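List: kitchen-tasks-practice
Subject: Re: [practice] Draft 3, rules for tabletop cooking tasks
From: Tươi Trịnh

Genowefa and all,

I've read draft 3 twice now and I'm less convinced than I was by draft 2. Quoting the part that bothers me:

> Genowefa Urbańczyk wrote:
>
> Section 4 is the heart of it. Every pot, bowl and lid task gets a
> written start state and a written end state, agreed before the arm
> moves. A run counts as clean if the end state matches. Reviewers
> should be able to judge this from a single overhead or side view,
> which keeps the workload sane. We have 3,630 runs waiting and
> I would like them all signed off under the new rules by the end
> of May. Section 6 (surfaces and lighting) is optional for sites
> that find it a burden.
>
> I think this is simple enough that any site can adopt it without
> buying anything.

Simple, yes. I doubt it does what it says. A written end state is only as good as the person who wrote it. "Carrots in pan, lid on" sounds fine until you ask how many carrots may be left in the bowl, whether the lid has to sit flat all the way around, and which way the handle should point. The draft answers none of those. At Undeo we tried a checklist very much like yours and two reviewers working from the same sheet disagreed on 15 runs out of 160. They weren't careless people. The sheet let them disagree.

As for the single view, look at these and tell me which one you'd sign from.

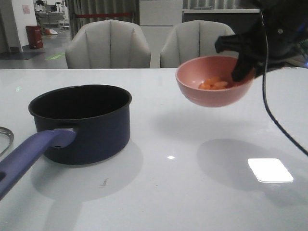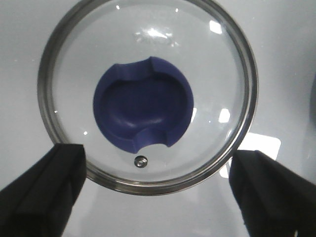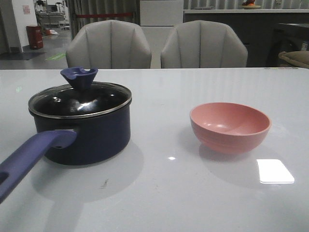
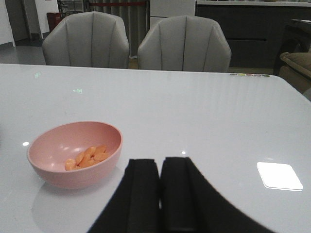
Tươi Trịnh
Task review, Undeo

Take the third. Lid on the pan, bowl upright, arm out of view. It would pass section 4 on the end state most of us would write. But from that side I can't see the bottom of the bowl, and I can't see what's in the pan either, what with the lid and the glare on it. If your end state says the bowl must be empty, the reviewer is guessing. The fourth shows the floor of the bowl well enough, with the orange pieces in it, and doesn't show the pan at all. The second is very good on the lid, rim and vent included, and tells you nothing about the food. So the rule needs at least two views, and it needs to say which question each one answers. That does raise the workload. I'd sooner have fewer runs signed off properly.

Next, the grip. In the first picture one finger is down inside the bowl on the same side as the arm, and the food is at the bottom and toward the front. Is a finger inside a food bowl allowed? Draft 3 has a whole paragraph on wiping down the fingers and not a word on where they may go. Thu Giáp raised this on draft 1 and got "to be discussed." Then it went away.

Section 6 should not be optional. All four have bright patches of reflected light, on the tabletop or on the lid glass, and at least one of the tabletop ones is a nice white square with rounded corners that a tired reviewer could take for a napkin. Asking a site to note its surface finish and its ceiling lights costs a few minutes. I don't accept "burden."

Smaller things:

4.2 says "near the pan." Give a distance or drop it.

4.5 gives 60 seconds as the limit for a lid task. Where did that come from? Hằng Âu asked and I haven't seen an answer. If it's just the length of a Clurarov default timeout, please say so in the text.

5.1 has "safe release" with no definition. Released at what height, onto what?

The appendix uses "pot," "pan" and "saucepan" for one object. Pick one.

I'm not against having rules. I'm against putting a stamp on 3,630 runs with rules we haven't tried on a small batch first. Give Hạnh Khúc and me the same 160 and let us mark them separately, without talking. If we match, I'll stop complaining about section 4, though not about section 6.

Please don't call a vote before that's done.

Tươi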